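Comum compares finger pads for hand-held grippers on household fabric

Comum, the small hardware group behind the Lositness line of hand-held grippers, has spent August comparing two sets of finger pads on clothing and bed linen. The work is part of a longer trial of parts for home robots, and a full write-up is due from the company later in the year.

The trial uses 600 grasps, with 300 for each set of pads. One set is ribbed and the other is smooth. Both fit the same fingers and can be changed with a screwdriver, so the rest of the tool stays as it was.

An operator holds the gripper by its handle, closes it on a fold of cloth, lifts, moves the cloth to a new spot and lets go. Each grasp is scored as held, slipped or missed. Missed grasps are repeated once - the repeat is logged on its own line and does not replace the first score. 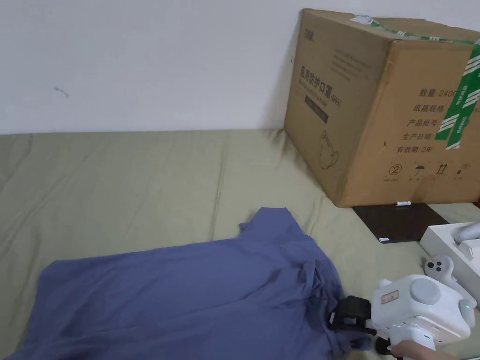
Ribbed pads closed on a fold of blue-gray fabric.

Clothing was chosen for the first round because it gives the fingers very different things to hold. A collar or a cuff is several layers thick. The body of a shirt lies almost flat, and the fingertips have to push up a small ridge before there is anything to close on. Comum says the flat areas are where it expects the two sets to differ most, and it has asked operators to start there on every other garment.

Closing speed is fixed for the whole trial. Grip force is set at 3 levels, and the order of the levels is shuffled between sessions. Operators are told which pads are fitted but are not shown the running scores.

The recordings are being checked by Cokuvora, which wrote the scoring software. Its reviewers go through the video from the gripper's own camera and mark the moment the fingertips meet. Fast lifts are harder to score, as the cloth can blur and hide a slow slip at the tips. For those clips the reviewers also look at the finger position log.
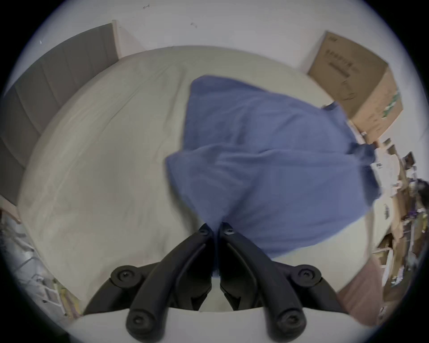
Vol. 2, No. 3

A second workshop, Baranauskienė, will repeat part of the trial with its own operators. It has asked for the same pads and the same scoring sheet, but will bring its own fabrics, including towels and a fitted sheet. Comum has agreed to the change and will report those results in a separate table.

No figures have been released so far. The company says the drawings for both sets of pads will be published with the results, along with the wear measurements taken after the last session. Camera mounts are next on its list, and that trial will use whichever pads come out ahead in this one.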